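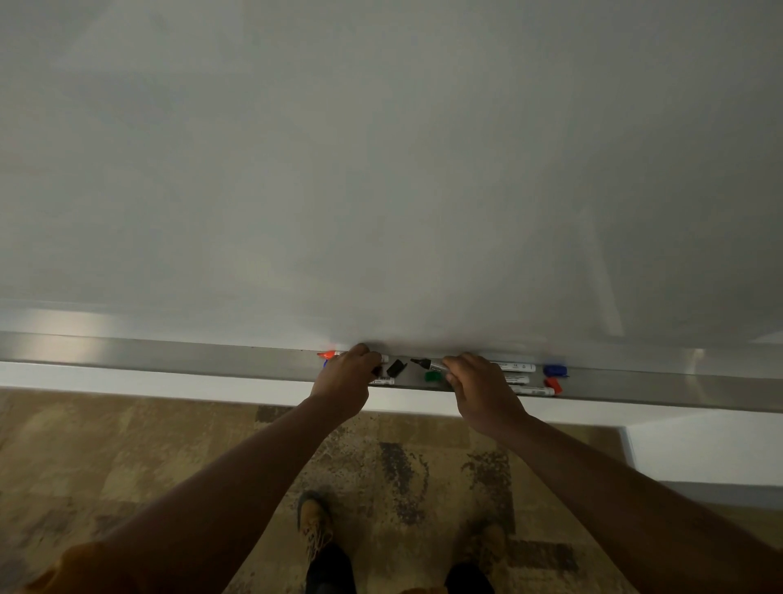
3.2 Board and tray condition

Shared whiteboards were surveyed in the teaching building at Polton over four weeks in June. The sample began with 20 boards, one to a room, and ended with 19 after the board in the ground-floor seminar room was taken down for repainting. All were wall-mounted dry-erase boards with a fixed tray along the lower edge. Boards on wheels were left out, as their trays are emptied each time the board is moved between rooms and the contents cannot be assigned to one group of users.

Each board was visited on Thursday after the last scheduled class. The observer recorded the writing surface first and the tray second. The surface was coded as clear, residual or written. A board with faint smudges from erasing but no legible marks was coded as clear, since a pilot week had shown that the two observers could not agree on where light smudging began. Residual was kept for boards on which letters or lines could still be read after erasing.

Tray contents were then coded by item. A marker was treated as two items, a barrel and a cap, and each pair was placed in one of four states: capped and matched, capped and mismatched, uncapped with a cap of the same color in the tray, or uncapped with no such cap present. Erasers, magnets and paper were noted but not analyzed. Loose caps with no barrel of the same ink color were listed separately. Figure 2 illustrates the kind of tray that takes longest to code. The board is clear, but loose caps in black, blue, green and red lie among the white barrels, and a black marker is held with its chisel tip exposed.

Matching by sight proved less simple than the protocol assumed. On a white barrel the ink color is usually carried by the cap, the end plug and a small area of print, and with the cap gone the observer depends on the other two. Where the print had worn away, or where the barrel had been refilled, a short stroke was made on scrap paper and the color of the stroke was taken as correct. The stroke was also used to grade the marker as full, faded or dry. Strokes were not made on the board itself, so that the surface code could be checked later against the room notes.

Handling during coding was kept to a fixed order. Barrels were lifted one at a time from left to right, fitted with the matching cap where one was available, and returned to the tray lying flat. Caps without a partner were moved to the right-hand end. This means that every visit also reset the tray, and the weekly counts should be read as new disorder accumulated since the previous visit — they do not describe what a tray would look like if it were left alone for the full period. We considered photographing the trays and leaving them untouched, but barrels hid too many of the caps behind them for a reliable count.

To keep the supply constant, a reserve of 50 markers in four colors was bought under the Lendik label before the first visit. Any marker graded dry was withdrawn and replaced from the reserve in the same color. Faded markers stayed in place. Staff continued to bring their own markers into several rooms, and these were coded in the same way as the supplied ones, with the make entered in the notes.

Coding was carried out by Fidelina Cuadros and Elżbieta Borkowska, who worked separately in the first week and compared sheets afterward. Most disagreements concerned caps pushed onto the rear end of a barrel. Cuadros had entered these as capped, Borkowska as uncapped with a cap present. The second reading was adopted, as the tip is open to the air in either case, and the first-week sheets were corrected before any totals were drawn up. From the second week onward the rooms were divided between the two observers by floor.

One limitation concerns tray shape. The older trays have a raised lip that holds round objects in place, whereas the newer ones are nearly flat, and caps may roll from them to the floor. Caps found on the floor directly under a board were counted as tray items. Those found elsewhere in the room were not.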